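The Midwife of Vadness by L. Gruber

I finished this one in June and have been meaning to write it up. It is a biography of Ada Trisano, who left a comfortable house in Caltcombe to work as a midwife on the island of Vadness and stayed there for most of her adult life. I had never heard of her before I picked it up. 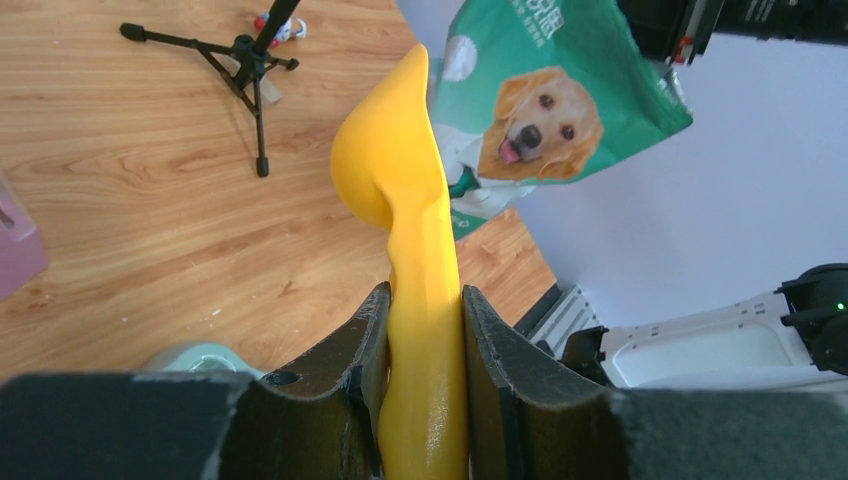 by Theresia Kaufmann
Filed under: Books, Biography
6 comments

I read a lot of biographies, mostly of people who went somewhere difficult and tried to be useful. My mother had a shelf of them and I worked my way through it as a teenager. Many of those older books were written for young readers and they left out anything that made the person look bad. The doctor was always patient. The wife was always willing. I liked them at the time, but I remember getting to the end and feeling that I knew what the person had done and very little about what they were like.

The Midwife of Vadness is a different sort of book. Gruber had access to Ada's letters home, which a great-niece had kept in a dresser in Caltcombe, and to the record books from the island clinic. The two sources do not always agree, and Gruber lets you see that. In one letter Ada tells her sister that the winter has been quiet and she is getting plenty of rest. The record book for the same weeks shows her out nearly every night.

The early chapters cover her childhood. Her father owned a grain business and expected his daughters to marry into the trade. Ada's older sister did. Ada asked to be trained as a nurse and was told no, then asked again every spring until he gave in. Gruber does not make a big scene out of this. There was an argument at supper, her father left the table, and in the morning he had written the check. I thought that was well handled. We are not told why he changed his mind because there is no record of why.

She trained for midwifery in the city and did not enjoy it. Her teachers thought she was slow. One of them wrote that she was "careful to the point of being an obstacle," and Ada copied that line into her own notebook and underlined it. She seems to have been proud of it, or stung by it, or both.

The church board that sent her to Vadness had wanted a married couple. They had advertised for a doctor and his wife and had no takers. Ada wrote to say she was neither of those things but could leave at once. The board's reply is printed in full, and it is a very grudging letter. They gave her a contract for 2 years at half the doctor's salary and told her she would have to find her own lodging.
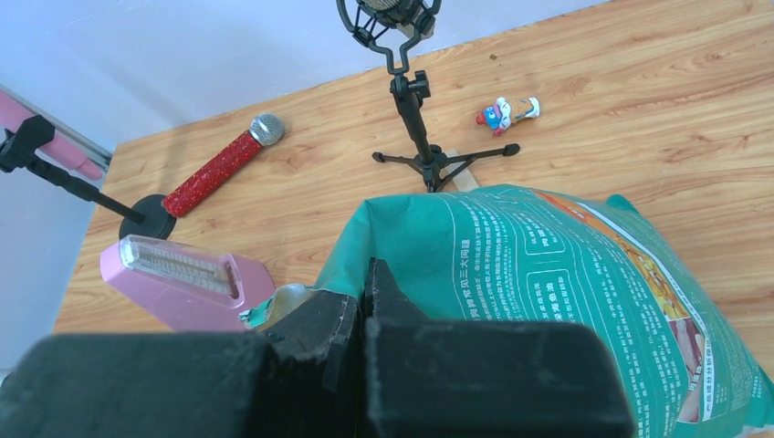 The lodging turned out to be a room over a net store, and she lived there for the whole of her first contract. The smell got into her clothes. She mentions it in nearly every letter for the first few months and then stops mentioning it, and Gruber guesses that she had simply quit noticing.

The middle of the book is the strongest part. Vadness had its own midwives already, older women who had learned from their mothers, and they did not want Ada there. For most of the first year no one sent for her. She walked the island, learned the paths, and sat in people's kitchens if they let her. She wrote to the board that the work was "going forward," and it was not going forward at all. I appreciated that Gruber put this in. A lot of biographers would have skipped from the boat to the first delivery.

What changed things was a breech birth at a farm on the north end. One of the older midwives, who is called only Old Marta in the letters, sent a boy to the net store in the middle of the night. Ada got there before it was light. She and Marta worked together until noon, and mother and baby both lived. Afterward Marta told people that the girl from away had good hands and should be fed. After that she was fed everywhere she went, whether she was hungry or not.

The friendship between the two of them takes up a good portion of the next several chapters. They disagreed about nearly everything. Marta thought boiling the instruments was a waste of fuel. Ada thought Marta's habit of opening every door and drawer in the house during a hard labor was nonsense, and she said so in front of the family, which was a mistake. They did not speak for a month. Ada apologized first. From then on, she writes, she opened the drawers herself when she came in.

There is also a long section about the fever winter. I will not go into it in detail, but be aware that it is hard reading. Children die in it, and Ada got sick herself and lost most of her hair. She was angry with the board for not sending supplies and angry with God, and she put both of those things in writing. Her sister cut some lines out of one letter with scissors before she put it away. The page is reproduced in the photo section with the gap in it.

I would have liked to know more about her faith after that winter. She kept going to the island church and kept teaching the girls' class there, but she hardly wrote about it anymore. Gruber leaves the question open. I understand that a biographer should not make things up, but I think a paragraph or two of informed opinion would have been welcome. She had read all the letters and I had not. 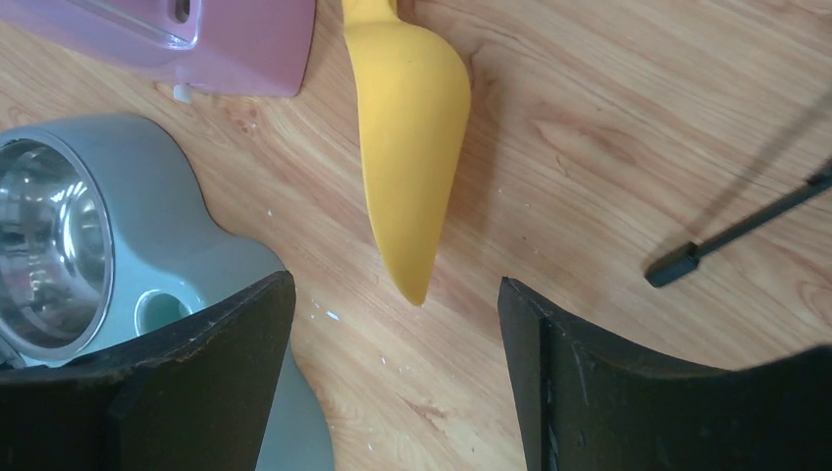
What did not work for me

The book has some problems. The chapter on the history of the Caltcombe grain trade is too long. I can see that it explains where the family money came from, but I skimmed it, and I do not usually skim. It could have been cut to a few pages.

The maps are poor. Vadness has a lot of small farms and coves with similar names, and the one map at the front shows about half of the places mentioned in the text. I ended up drawing my own on the back of an envelope and using it for a bookmark.

I also lost track of the board members. Gruber introduces them all by full name and title, and then refers to them by last name for the rest of the book. A list of people at the front would have fixed this.

Finally, the last part of Ada's life goes by very quickly. She was past 60 when a proper clinic was built on the island, and she went on working in it for years. We get one chapter for all of that. I suspect there were fewer letters by then, since her sister had died and there was no one left in Caltcombe to write to every week. Still, I felt the drop. After so much detail about the early years, it was strange to turn a page and find her old.

What I would recommend it for

If you like biographies that show the dull stretches as well as the big days, you will probably like this one. It would suit a book group. There is plenty to talk about, especially the question of whether she should have gone home after the first contract when her mother was ill. She stayed on Vadness and did not see her mother again. Her sister forgave her for it eventually, but the letters from that year are short and cold, and I went back and forth on it myself. My own mother was ill for a long time and I was the one who lived close by. I was harder on Ada in that chapter than I expected to be.

For younger readers, I would wait until high school. The births are described plainly, and so is the fever winter. There is nothing crude in it. If you are using it for homeschool, the chapter about the walk across the island could be read aloud on its own, and so could the one about building the clinic, where the islanders carried the lumber up from the landing by hand.

I read it slowly, mostly in the early morning before the house was up, a chapter at a time. It is a little over 100 pages longer than I thought it would be when I ordered it, and the print is small. I needed my stronger glasses.
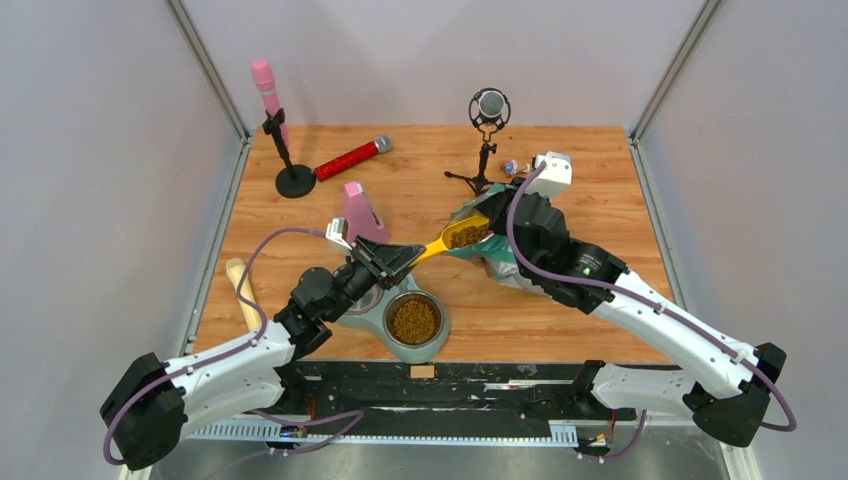 Kibble in the yellow scoop.

A few lines I marked while reading:

"I am told I walk like a person going to put out a fire. I have tried to slow down and find I cannot." This is from a letter to her sister in the first summer.

"Marta says I will make a fair midwife when I am old. I asked her how old. She said older than her." This one is in the notebook, with no date on it.

"The bread here is very good and I am getting fat. Tell Father." I laughed at that one. As far as Gruber could find, her father never wrote back to her directly, but he did keep this letter separately from the others, in his desk at the grain office.

I borrowed my copy from the library the first time and then bought one, so it will be on the shelf if anyone local wants to read it. I would like it back by the fall. Next up is a history of lighthouse keepers that my brother-in-law has been pressing on me for a year. I have read the introduction and so far it is mostly about oil.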